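Warnside Planner: frequently asked questions

Last revised in June for the 5 series. Questions that come up only once are answered in the support forum and don't get added here.

What does Warnside do?

It takes the list of objects your perception software has found, together with the task you want done, and works out a path for the arm. It does not find the objects itself and it does not drive the motors. Most sites run it between their own camera software and the controller supplied with the arm.

Do I need a graphics card?

No. The planner runs on an ordinary processor. If your perception software needs a graphics card, the two can share a machine, but give the planner two cores of its own or you will see late plans when the camera software is busy.

How fast does it plan?

On our test machine a single reach over a cluttered table takes 80 milliseconds. The time goes up with the number of objects in the way and with how finely you describe their shapes. Swapping detailed meshes for plain boxes is the quickest way to bring it down.

Why does the planner refuse to start with error 541?

Error 541 means the time stamps on the object list and the joint readings don't agree. Nine times out of ten the two machines are using different clocks. Point both at the same time server, restart the planner and check the offset on the status page. Anything under 40 milliseconds is accepted. You can raise the limit in the settings file, but the arm will then be planning against old positions, so we only suggest it for tables where nothing moves.

Can it cope with cables and loose leads?

Partly. Anything stiff is treated as a solid shape. A lead is given a padded zone covering the space it could reach, and the arm stays out of that zone unless the lead belongs to the thing being picked up. If you know which end the wires come from, set the "tail" field on the object and the planner will choose a grasp away from it.

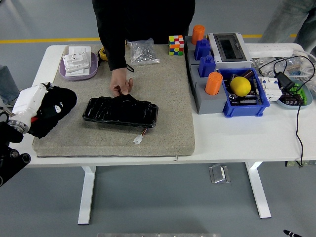

The padded zone is generous by default, and on a full table it can block every path. Wanda Piątek, who looks after the cable code, recommends lowering the padding one step at a time and replaying a saved session after each change. Don't set it to zero.

What happens when someone puts a hand in the work area?

The planner marks the hand as a moving object and stops offering paths that pass near it. This is not a safety function. Warnside has no safety rating, and stopping the arm near people is the job of your controller and your risk assessment.

My camera software gives see-through things the wrong size. Can Warnside fix that?

No, though it can be told to distrust them. Add the label to the "uncertain" list and those objects are planned for at one and a half times their reported size. Plastic bags and clear lids are on the list already.

Can I replay a session without the arm?

Yes. Start the planner with the replay option and give it a log folder. It reads the object lists and joint readings in order and plans as if they were live. Logs from the 4 series need converting first, and the converter is in the tools folder.

Which controllers are supported?

Stalum and Bredine controllers work without extra software. For others you will need to write a small adapter. The sample adapter is short and can be copied freely.

Is there a visual editor for tasks?

Not yet. Tasks are written as text files. Bronisława Pawłowska is testing an editor with a few sites, and it will be announced on the downloads page when it is ready.

How do I report a fault?

Send the log folder, the settings file and the version number through the support form. Please leave the log whole, including the parts before the fault. Requests received before 3 pm are normally read the same day.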